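We've been in the new place in Brarkia for two months now and I'm still finding boxes marked "misc" in my own handwriting. Thanks, past me! The move itself was 126 km door to door, mostly behind a caravan, with the cat yowling from Clarkinine onwards.

The kitchen is the big project. The cupboards are a shade of mustard I can only call committed, and the quote to replace them came back at some $2000 more than we've got, so paint it is. I've been tossing up between a grey-green and a very dark blue (my sister votes blue, Mum votes leave it alone) and there are sample pots all over the laundry. 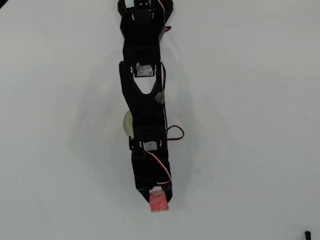
Little red cube, black arm, very white table.

Anyway, back to colour. I love a plain white room in theory, but we tried it at the old flat in Pivham and every fingerprint showed by June. So the walls are going a warm cream, two coats, and the cupboards will probably end up green. Probably! I changed my mind again over brekkie.

If anyone's used the Van Wyk cupboard primer over old gloss, let me know in the comments how much sanding you did. I'm hoping the answer is hardly any.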